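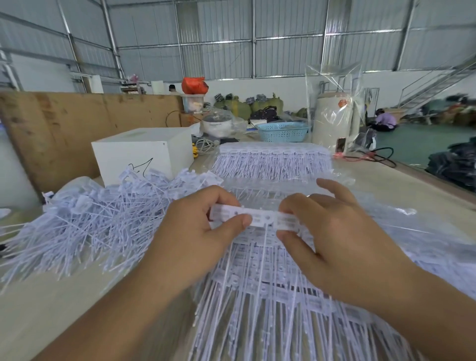 The segmentation step in Abella keeps merging thin parts, and I'd love some help from you kind people before I tear it all up again. Depth is no use to me on stems this fine, so I went back to plain color, and the tangled heap on the left still comes out as one big blob. The stacked bundle on the clear film does much better!

On Tuning, Raili Hirvonen wrote:
> Have you tried raising min_area to 100? Ours
> settled down after that (Trorgate, build 2316). 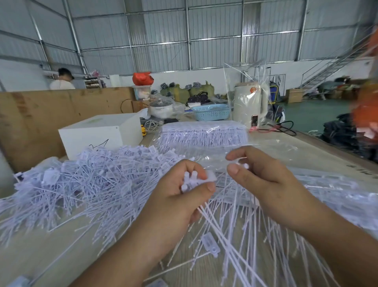 Kayode Akpan
Perception lead, Niltalum

Thank you, Raili, I did try it, and it swallowed the loose tag head lying on the tabletop, bless it. Crumpled plastic is my other headache, with all that glare. Two things I'd be so grateful for, if anyone has an evening:

1. A look at my glare mask, branch 796.

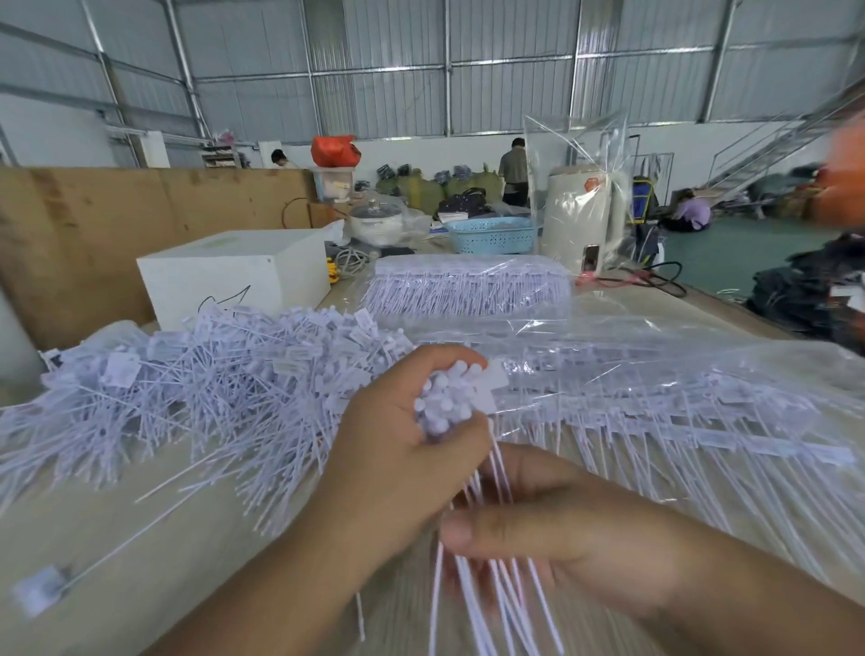 2. Thoughts on tracking the knob heads and letting the planner guess where the strings go.

Warmly,
Kayode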